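The Green Bottle

My mother kept her drops in a blue tray on the table by the window, and when she died I kept the tray there. I had no use for the drops. The label said 4 times a day and I had given them to her 4 times a day from the end of winter until she didn't need them.

The bottle was small, with a dark green cap and a band of bright green around the middle. When I remember that year I remember the bottle before I remember her face, and I am not proud of it. 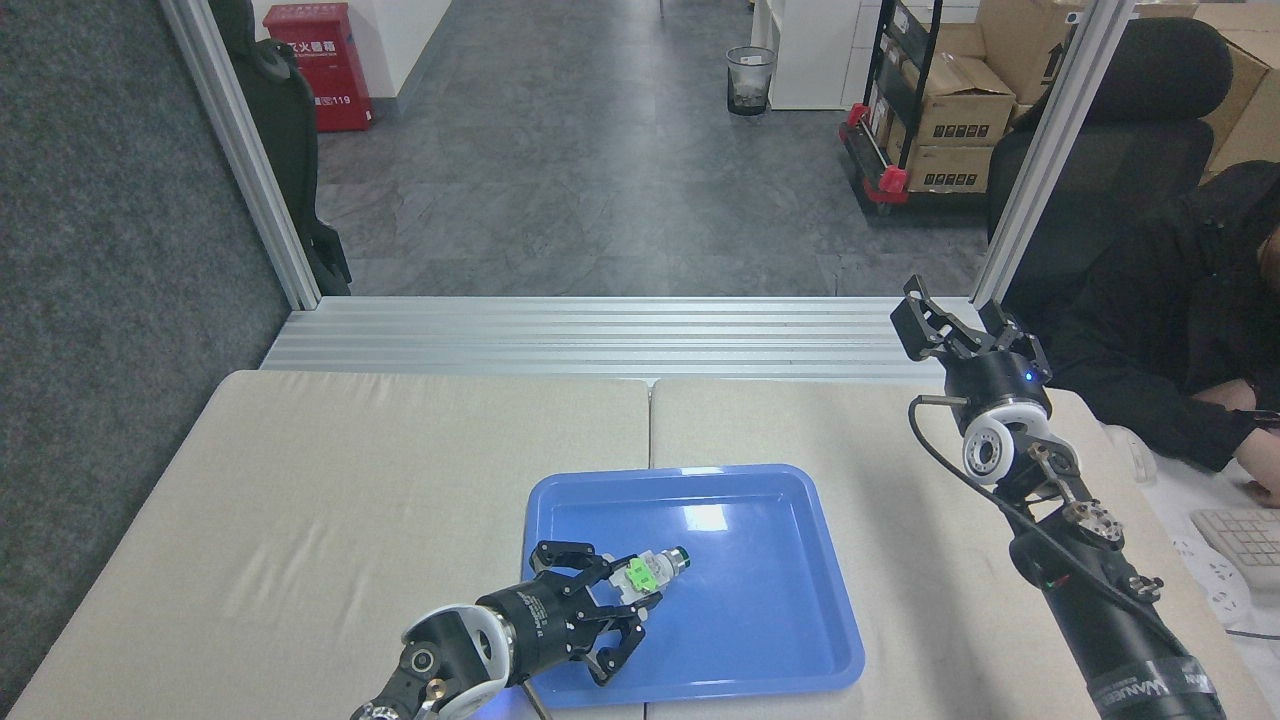
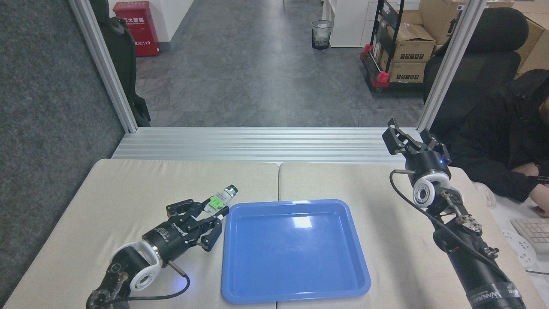

The drops came from Dumitrescu, the pharmacy at the bottom of Erkstead hill. They cost 235 for a month's supply, and the insurance paid for the first month and then sent a letter. I called the number on the letter. A woman told me the reference was 747 and asked me to hold, and I held through two loads of laundry. When she came back she said the drops were not on the list anymore. I asked whose list. She said she would note that I had asked.

So I sold the piano. It was a Brandetti upright, and my mother had taught half the children in town on it. The man from the music store in Terkudov gave me 4,000 for it and brought a cart with rubber wheels. She was asleep when he came. I had worried about the noise, but he was careful on the steps and only hit the low end once, against the porch rail. One note came out of it. I stood in the hall and waited for her to call me, and she didn't.

She never asked about the piano. She could see the place where it had been from her chair. There were four dents in the carpet and a darker square of wallpaper. I moved a lamp over there in March, and she looked at the lamp for a while and said it gave a nice light.

In the evenings I took the bottle out of the tray, shook it, and unscrewed the cap. She tipped her head back before I told her to. She had small ears and I had never noticed them before that year. Afterward I put the bottle back and she held my wrist for a minute, the way she used to hold a student's wrist to keep it level over the keys.

"Too high," she said sometimes, and I lowered it.

The last bottle outlasted her by a week or so. I thought the pharmacy might take it back, and I walked down the hill with it in my coat pocket. The girl at the counter was sorry but they couldn't accept anything that had left the store. She offered to throw it out for me. She had her hand open on the counter. I said I would do it at home.

I walked back up. A window was open on the second street and a child was practicing scales, slow and uneven, with a stop before every thumb. I listened to the right hand and then the left. Then I went home, put the bottle in the tray, and washed the dishes.

The next morning I called the store in Terkudov and asked if they still had the Brandetti. The man said he would have to go and look. I told him I could hold.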